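# Cleaning and sorting a play kitchen set

Plastic play food needs little care, but it does need to be cleaned in a way that suits the type of piece. Most damage comes from putting everything through the same wash.

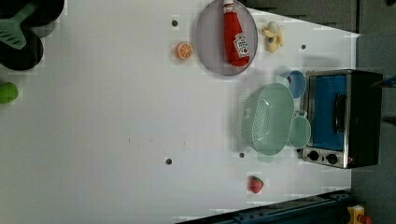
The method covers a mixed set of toy food, plates, utensils and small pretend appliances, as used at home or in a playgroup. It was written for the toy library at Treltville and has been adjusted after a year of use there. A set that fills one storage box takes 60 minutes of work, plus drying time.

## What you need

- A washing-up bowl or a clean sink
- Washing-up liquid without added bleach
- Two soft cloths, one for washing and one for wiping dry
- A soft toothbrush
- Cotton buds
- A large towel or a draining rack
- A light-coloured table to sort on
- A shallow tray for pieces that need repair
- Masking tape and a pen

A white or pale table is worth using if you have one. Cracks, loose flakes of paint and small chips of plastic show up against it. If the table has holes or gaps in the surface, keep very small parts in a dish.

## Step 1: Lay everything out

Empty the box completely. Spread the pieces in a single layer, with nothing stacked and nothing left inside a pot. Check the box for crumbs, hair and broken parts, then wipe it out and leave the lid off.

Divide the pieces into four groups:

1. **Solid or sealed pieces.** Plates, spoons, spatulas and any moulded food with no seam, hole or cap.
2. **Hollow pieces.** Sauce bottles, balls, and fruit made in two halves. Many of these have a small air hole or a seam that lets water in.
3. **Pieces with labels or printing.** Bottles, tins, cartons. A printed bottle belongs here even if it is also hollow.
4. **Appliances.** Ovens, kettles, mixers, and anything with a hinge, a door or a battery compartment.

If a piece could go into more than one group, put it in the highest-numbered one. The groups run from the most tolerant of water to the least.

## Step 2: Inspect before washing

Check each piece dry. Look for the following faults:

- A split seam or a hairline crack
- A sharp edge where something has snapped
- A cap or stopper that has worked loose
- Teeth marks deep enough to raise the surface
- Tacky plastic, which means the material is breaking down

Squeeze hollow pieces gently. If water comes out, or the air smells musty, there is mould inside. Small hollow fruit in that state should be thrown away - the inside cannot be reached with a brush, and soaking makes it worse. A bottle with a removable cap can usually be saved (see Step 4).

Put doubtful pieces on the repair tray and mark the fault with a strip of masking tape. Do not wash them with the rest.

## Step 3: Wash the solid pieces

Fill the bowl with warm water and a small squirt of washing-up liquid. The water should be comfortable for bare hands. Very hot water can warp thin plates and dull the surface of glossy plastic.

Wash plates first, then utensils, then food. Run the toothbrush around the rim of each plate and through the slots of spatulas and turners, where old modelling dough tends to set hard. If dough will not shift, soak the piece for 5 minutes and brush again. Do not pick at it with a knife.

Segmented fruit slices need the brush worked along each groove. Use short strokes from the centre outwards, then rinse under the tap.

Rinse everything in clean water. Soap left on play food dries to a film which attracts dust, and younger children will put the pieces in their mouths.

## Step 4: Wash the hollow pieces

Never submerge a hollow piece unless it opens fully. Wring out a cloth in the soapy water, wipe the outside, then wipe again with a cloth wrung out in clean water. Hold the piece with any air hole facing upwards while you work.

For unprinted bottles with removable caps:

1. Take off the cap and wash it separately.
2. Half fill the bottle with warm soapy water, cover the opening and shake.
3. Empty it and rinse twice.
4. Stand it upside down on the rack with the cap off.

Leave the cap off until the inside is fully dry, normally overnight. Putting it back early is the usual cause of mould.

## Step 5: Clean printed and labelled pieces

Use a barely damp cloth and wipe in one direction. Keep away from label edges, which lift once water gets under them. A cotton bud will clean along the border of a label without wetting the paper or film.

Do not use nail varnish remover, white spirit or abrasive cream. All of them can take printing off.

If a label has lifted at a corner, dry both surfaces, apply a thin smear of glue stick and press it flat under a book for 2 hours. Replace a label that is torn through. Loose strips are a choking risk for small children.

## Step 6: Clean the appliances

Remove batteries first, where fitted. Wipe the body with a well-wrung cloth, including the back. Open any door and clean the inside edge, then the hinge, with a dry toothbrush. Clear windows should be wiped with a soft cloth only; paper towel leaves fine scratches that build up and turn the window cloudy.

Metallic finishes on toy appliances are often a thin coating. Test your cloth on an underside corner and stop if any colour comes away.

If a real appliance is kept near the play area, store it apart from the toys and leave it unplugged. It should not be cleaned or packed with the set.

## Step 7: Dry

Lay the pieces on the towel with space between them. Turn plates upside down for the first half of the drying time, then right way up. Keep everything off radiators and out of strong sun, which fades reds and yellows quickest.

In February we allow a full night in an unheated room. In summer an afternoon is enough for solid pieces, though hollow ones still get the night.

## Step 8: Pack away

We use a Noguchi box with two inner trays. Any lidded box works if heavy and light pieces are kept apart. Pack in this order:

- Appliances at the bottom, doors closed
- Plates and pans flat beside them
- Bottles upright, caps on
- Utensils along one side
- Fruit and other food on top

Check that nothing rests against a clear window. Write the month of cleaning on a strip of masking tape and stick it inside the lid.

## How often

At home, a full clean every few months is sufficient, with a quick wipe after any illness in the house. Sets lent out should be cleaned on each return. The Tultgate branch holds 600 pieces and works through them by box, so that part of the stock is always available.

## Notes

The four groups were worked out by Ruwan Majumder. The Orkow branch uses three, treating labelled bottles as hollow pieces, and reports more peeling labels. We have kept to four.

Wooden play food is outside this method. It should never be soaked, and needs a separate box.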